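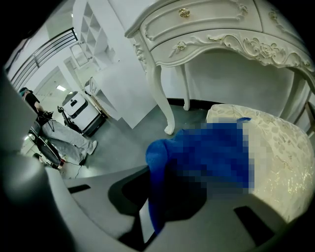
Rarkstead Furniture House restores, finishes and sells bedroom furniture in the decorative styles, with a particular interest in dressing tables, stools and carved case pieces. The company was founded by Cirilo Beltrán, who trained as a carver in Fimmont before opening his own workshop on Gallegos Street. The work he is best known for remains the center of our trade: white dressing tables with a wide top drawer, a cabriole front leg ending in a small carved foot, and raised roses and leaves along the apron picked out in pale gold. An upholstered stool in cream fabric with a subtle floral pattern is the usual companion to such a table, and we cover stools to order in the customer's choice of cloth.

The company occupies 2 buildings. The workshop and finishing room are on Gallegos Street, under the direction of Rigoberto Robles. The Kultley showroom opened to the public on Jul 22, 2019, and is managed by Citlali Chávez. Our staff now numbers 20, including carvers, finishers, upholsterers and delivery personnel.

Carved pieces accepted for restoration are cleaned by hand and examined for earlier repairs. Missing leaves, petals and scrolls are recut to match the surviving work. Gold accents are renewed only where they have worn through - the older finish is kept wherever it is sound. Knobs, drawer runners and locks are repaired in our own shop. Each piece is returned with a written record of the work performed, a copy of which is held in our files.

Upholstery is supervised by Berenice Cortés. Her department maintains a library of 245 fabrics, which may be viewed at the Kultley showroom during regular hours. Customers may also supply their own fabric, subject to inspection.

Estimates are provided in writing. The workshop is closed to visitors during the first week of August. Inquiries about restoration should be directed to Rigoberto Arellano, Customer Accounts, Rarkstead Furniture House, 1067 Gallegos Street.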